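Print this page
E-mail this page

Sorting Dice by Color in Simulation: Final Report

Ona Tamošiūnaitė
Robot Software Project, Saltevley

What I wanted to do

My project was to write the software that lets a simulated robot arm find a die of a given color, move over to it, pick it up and put it down somewhere else. I picked dice since they are small and simple, and because I thought the pips would make the vision part more interesting. They did! They also caused most of my bugs, as you will see in the section on perception.

I built everything on top of Tinadska, the simulator we use in the lab course. It gave me the physics, the arm and a wrist camera view. The rest I wrote myself: a color finder, a small planner, a controller for the fingers and a tool for replaying runs. The replay tool wasn't in my proposal at all and ended up being the part I used every single day.

Perception

The color finder takes the camera view, changes it from RGB to HSV, and keeps the pixels that fall inside a range for the color I ask for. Then it groups those pixels into blobs and returns the center of the biggest one. My first version took me one evening and worked on the first blue die I tried, so I got very excited and told everybody it was done.

It was not done. The pips are a different color from the rest of the die, so each one left a hole in the blob. With a single pip in the middle of a face this hardly matters, because the hole is in the center anyway. With a two or a three, one hole could run into the edge of the blob and drag the center over to one side. I fixed this by filling the blob in before taking the center (closing first, then a convex hull).

The second problem was the sides of the cube. When a side face is visible it is the same color as the top but often a lot darker, and sometimes my range caught it and sometimes it didn't. The center would then jump back and forth between two steps. I now split the blob by brightness and only use the brighter part for the grasp point. Green was worse than blue here. The darkest green pixels are so close to black that their hue value is basically noise, and I had to throw out everything under a brightness of 50.

Shadows were the third thing. The wood texture has warm bands in it, and I was worried about those, but they never came near my blue or green ranges. Shadow edges on the wood gave me more trouble because I was using an edge detector to find out how far the die was turned. Once I ran the edge detector only inside the filled blob, that went away too.

Planning the approach

The planner splits the pick into stages: hover, line up, descend, close, lift. Each stage has its own check that must pass before the next one starts. For lining up, I compare the center of the die with the midpoint between the finger pads, and the wrist keeps making small corrections until the difference is under 2 millimeters. The fingers have to stay open the whole time. 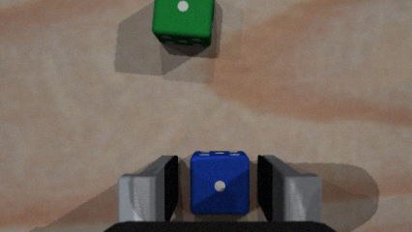
Figure 1. Wrist view with the blue die between the open fingers and the green die farther up the table.

The check I am proudest of is the clearance check. Before the close stage, the planner works out the gap between each pad and the nearest side of the die. If one gap is much smaller than the other, it goes back to lining up. Without this, one finger touches first and shoves the die sideways, and the other finger closes on a corner. I watched that happen so many times in the replay tool that I can still see it when I shut my eyes.

I also had to teach the planner about the die it was not picking. My solution is very plain: every other blob gets a circle drawn around it, and the path of the hand may not cross the circle. It is a bit wasteful, but it is fast and easy to debug.

Control

For the fingers I started with position control, telling them to close to the width of a die. That is fine when the die is perfectly square to the hand. If it is turned a little, the fingers stop against the corners and the simulator pushes harder and harder until the die pops out (spectacular, and no use to anyone). Yazzie, who had the desk next to mine, suggested closing at a steady slow speed and stopping on contact force. I switched over in March and never went back.

Results

I ran 2,000 simulated picks with random positions, colors and turns. The early version, with no clearance check and with position control, failed 663 of them. I have not finished the same full set with the final version, so I don't want to give a number for it yet, but in the shorter batches I've run, most of the failures left are dice that start close to another die of the same color. The two blobs merge into one and the hand aims for the space between them.

What I would do next

Splitting merged blobs comes first. After that I would love to read the pips and let the user ask for "the blue one showing a three." I would also like to try the code on the real arm over at Sterow, where the light will not be as kind as it is in a simulator. My code and the replay tool are in the course folder, with a short readme on how to load a saved run.

Print this page
E-mail this page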